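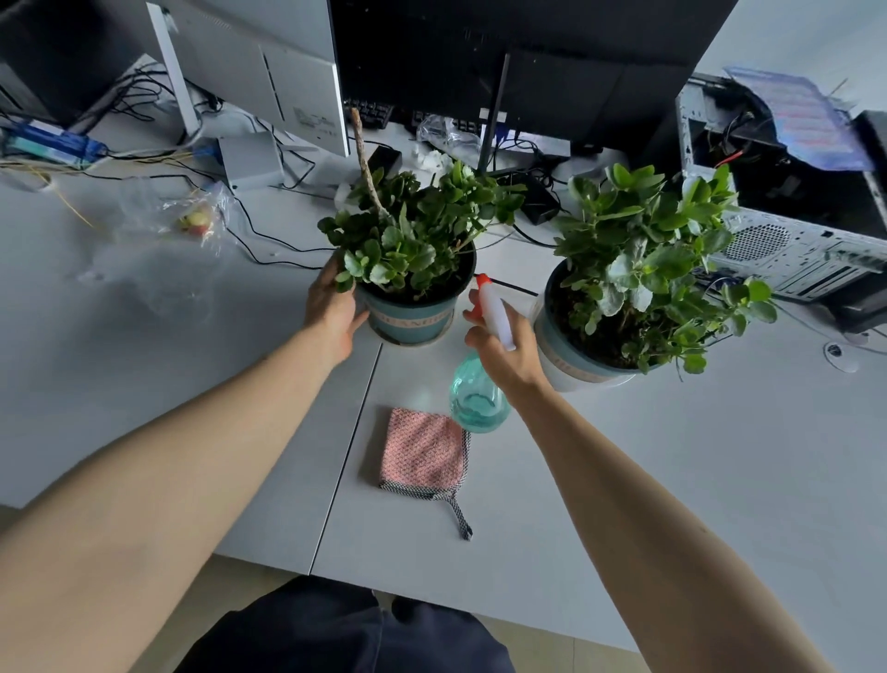
Charter rates in Cunville have gone up too fast and the regulars are getting priced out, Akosua Dogbe was told on the dock the morning we met. She didn't argue with it much. "Somebody says that to me every week. Some weeks it's me saying it."

Dogbe runs the charter desk at Dritamero, 18 boats, most of them crewed, two she would sell tomorrow. We talked on 13th March, in between phone calls. A lot of phone calls. She books the season from a spreadsheet and a paper diary and trusts the diary.

So who is chartering? Families, mostly. Three generations, one boat, seven nights. "The grandfather pays and the kids choose the route. Used to be couples. I still get couples but they want four days and they want it cheap."

The big one this year is the Mondudau, 112 feet, back from a refit at Pritchard that ran over by six weeks. New generators, new stabilizers, the same old galley. She wanted the galley done as well. Owner said no. "He doesn't cook on it. He doesn't eat on it either, he gets seasick." The first charter had to be moved to another boat and she gave the clients a discount, she won't say how much.
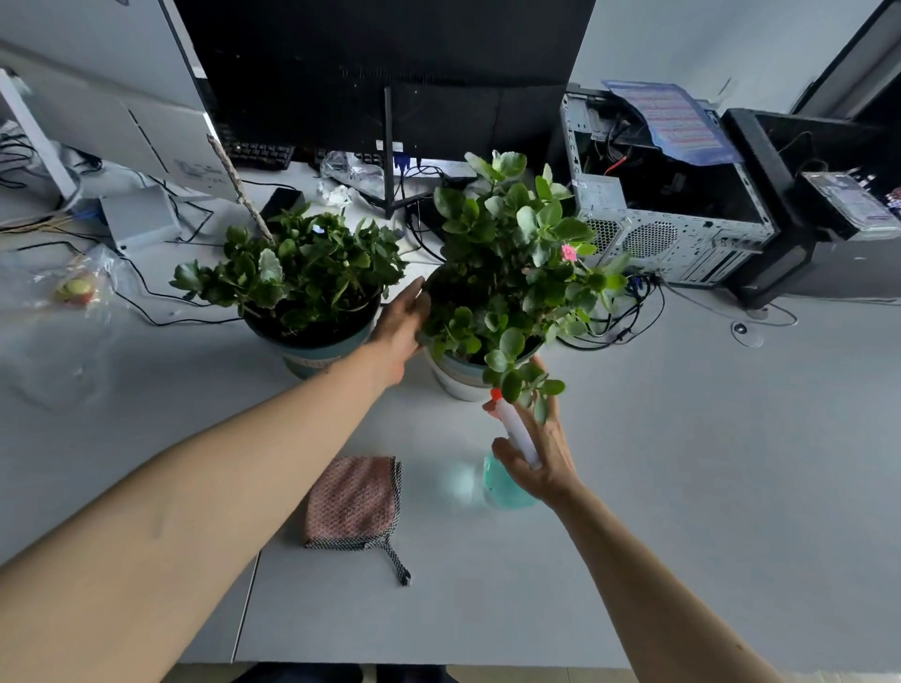
August is already gone on anything over 80 feet. What's left is the smaller boats and the odd gap between trips, and she'd rather leave a gap than rush a turnaround. Crews were quitting over it. Last summer she lost a chef and a first mate in teh same week, both to the same yard, both for more days off. Now it's a full 2 days between charters, written into the contract.

Fuel is the other thing. Clients put down a deposit for expenses and then get a surprise when it runs out on day five. Around 50 percent of the complaints she handles are fuel, she says. "I tell them before. I send it in an email, then I call. They hear the base price and stop listening."

Would she buy a boat herself? Long pause. "A small one. No crew, no guests, no wifi." Then the phone agian, a broker wanting the first week of the season, and she was already flipping through the diary.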